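Home | News | Agencies | Jobs | Opinion | Subscribe

Filed under: Web & Branding

Ceston relaunches its website, and the old promises come along

October 8, 2019

Kitchenware seller Ceston has switched on a new website built by the design agency Bitetti, nine months after the two companies announced the project in January. The agency calls it a "ground-up rebuild." A morning spent clicking through it suggests something more modest.

The home page is new, and it is better. The old rotating banner is gone, the menu fits on a phone, and the search box finds products by name, which the previous one often failed to do. The logo has lost its underline. According to Bitetti, the agency also rewrote 417 product pages, though the ones we opened still carry sentences we remember from the old site, including the line about "storage that thinks ahead."

Neither company would say what the work cost. Ceston said only that the budget was "in line with expectations," without saying whose.

The claim that deserves a harder look is the one in Bitetti's press release, which says inquiries through the site rose to 299 in the first two weeks, from 115 in the two weeks before launch. That sounds impressive until you read the footnote. The new contact form also handles returns and missing-parcel complaints, which used to go to a separate email address. A customer asking where an order has got to now counts as an inquiry. We asked Bitetti for the number with those messages taken out and were told the breakdown was "not available at this stage."

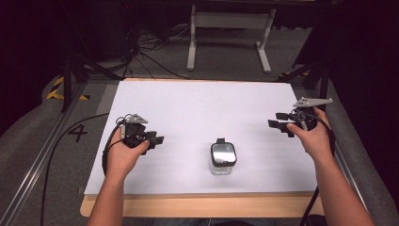 What happened to the old pages

Less was said about the move itself. Ceston's old site had a large recipe section, which was dull to look at but brought in plenty of visitors from search engines. Bitetti's project notes list 1421 addresses on the old site. Many of the recipe links we tried now land on the home page, and several lead to an error message. Anyone who bookmarked a chutney recipe is out of luck.

Ceston says the recipes are "being reviewed for tone." Bitetti says redirects were outside the scope of the first phase. Both statements can be true, and neither helps the reader with the dead bookmark.

It is also fair to ask who will look after the thing. The previous site was built by Rizk, a smaller studio, and ran on a system that Ceston's own staff could edit. The new one runs on Ginedby, Bitetti's in-house publishing tool, and changes to page layouts have to be requested through the agency under a monthly support plan. Bitetti describes this as a partnership. Ceston would have a hard time leaving it without paying for another rebuild.

Rizk declined to comment on the new design. It did confirm that it handed over all files and passwords in the spring and was not asked any questions afterward.

A second phase, covering customer accounts and a wish list, is planned. No launch date has been given.

More in Web & Branding

Does your small shop need an app? Probably not
Five questions to ask before you sign a support plan
Cookie banners are getting bigger again
Why agency case studies all read the same
Opinion: Leave the logo alone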